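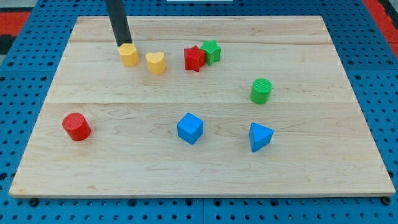
Wie sortiert man die Bausteine nach dem Spielen?
Zuerst nach der Farbe, danach nach der Form.

4.2 Bausteine aufräumen
1. Legen Sie das Holzbrett flach auf den Tisch.
2. Nehmen Sie zuerst die gelben Steine, zum Beispiel Herz und Fünfeck.
3. Legen Sie danach die Sterne in das nächste Fach vom Kasten Kancombe.
4. Schließen Sie den Deckel, bis er einrastet.

Hinweis: Das Brett nur mit einem trockenen Tuch wischen.

Vorsicht: Nicht geeignet für Kinder unter 3 Jahren. Kleine Teile können verschluckt werden.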